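Section 4. Sorting the bits and pieces into bins

By now you've got a clear table, so let's fill it with containers! I use a white tabletop for this (small stuff shows up so much better on it), and I line my bins up in one row with the two trays rim to rim.

1. Put the shallow tray at one end. Mine is yellow plastic with a nice wide flat rim, and it's where the little cardboard boxes go.

2. Give the big bin to anything tall. Tissue boxes are the usual troublemakers – they tip over in a tray and take everything else with them.

3. Stand boxes upright as you go, so you can read the tops later without digging. 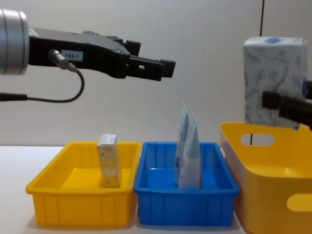 4. Once everything has a home, slide each bin an inch or so away from its neighbor and check that nothing is caught between the rims. I lost a pack of Dorinby labels that way for most of March, and I had a roll of 100 in there.

Note: If you bought the Oddale starter set, the stick-on feet are in the bag with the spare lids. Put them on before you load anything, or you'll be unpacking it all again like I did.

Caution: Don't stack a full bin on top of the shallow tray. The rim will hold an empty one just fine, but a loaded one can slide right off – keep your toes out of the way!

When the row looks good to you, go on to Section 5 and we'll do the labels.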